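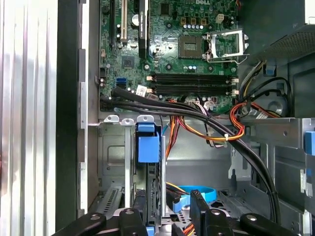 Flindau Kart Circuit – Pre-Event Safety Inspection
Checklist with inspector's comments, August
Inspector: Leokadia Urbańczyk
Status codes: S = satisfactory, C = correct before first practice, N = not inspected

1. Track surface and curbs

1.1 Surface free of oil, loose stone and standing water – S
1.2 Curbs secure, no exposed fixings – C
Comment: Two anchor bolts stand above the curb at the exit of Lurau corner. To be ground flush or replaced.
1.3 White edge lines complete on both sides – S
1.4 Drain covers seated and locked – S
Comment: The cover inside the hairpin was reseated during the inspection.

2. Barriers and run-off

2.1 Tire walls strapped together and faced with conveyor belt – C
Comment: Belt facing has come away over the last stretch of the Gajewski straight. The wall itself is sound. Karts are not to run on the long layout until the facing is fixed.
2.2 Run-off areas clear of parked vehicles and stored material – C
Comment: A trailer was parked behind post 6. The operator was informed.
2.3 Spectator fence at the required distance from the track edge – S
2.4 Distance boards at 200 and 100 meters legible – S

3. Marshal posts

3.1 Full flag set at each post – C
Comment: Post 4 has no red flag. Post 2 has two blue flags and no white.
3.2 Extinguishers sealed, in date and within reach – S
Comment: 37 units checked, including paddock and fuel store. Tags signed.
3.3 Radio contact with race control from each post – S
3.4 Escape route behind each post open – S

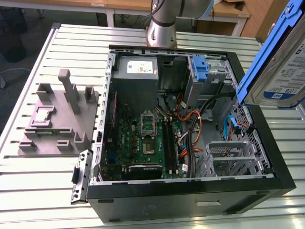 Desktop tower with side panel removed, on slatted metal table.

4. Race control and timing

4.1 Clear view of start line from control desk – S
4.2 Red light panel tested from race control – S
4.3 Backup power holds timing and radio for the stated period – N
Comment: The Kimport unit was away for service. To be tested before the drivers' briefing.
4.4 Cables on walkways covered or taped – C
Comment: Loose network cable across the door to the timing room.

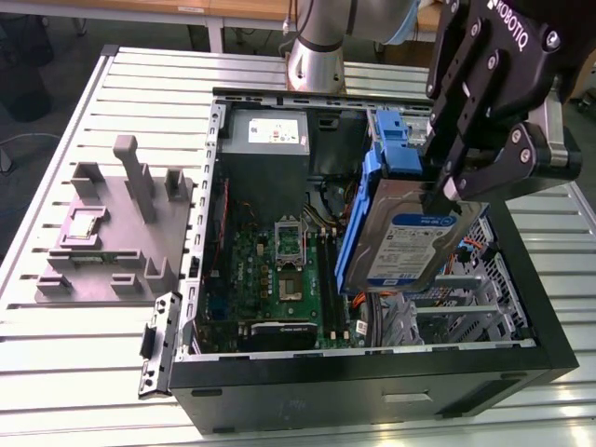 4.5 Trackside video and incident records – C
Comment: Video from the marshal post cameras must be kept until the protest period has closed. At present, recordings are copied to several hard drives that carry no event name. Each drive is to be marked with the event and session. One caddy color should be set aside for incident footage alone. The clerk of the course holds the key to the cabinet.

5. Medical and rescue

5.1 Ambulance position with direct access to the track – S
5.2 Medical room clean, stocked and signed – S
5.3 Stretcher route to medical room free of steps – C
Comment: The ramp at the rear door is not fixed to the ground. It shifted under load when tested with an empty stretcher,

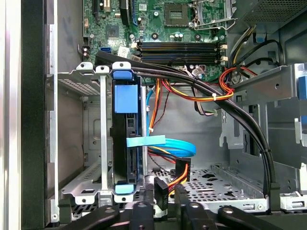 and is to be bolted down or replaced before the first practice session. The front entrance may be used in the meantime, provided that the paddock gate is staffed.
5.4 Emergency phone numbers posted in race control – S

6. Paddock and fuel

6.1 No smoking signs at fuel store and refueling area – S
6.2 Fire lane through paddock kept open – C
Comment: Awnings on the left side reach into the lane. Teams to be moved back on arrival.

Items marked C will be inspected again at 7:30 a.m. on the first day of practice. Item 4.3 remains open.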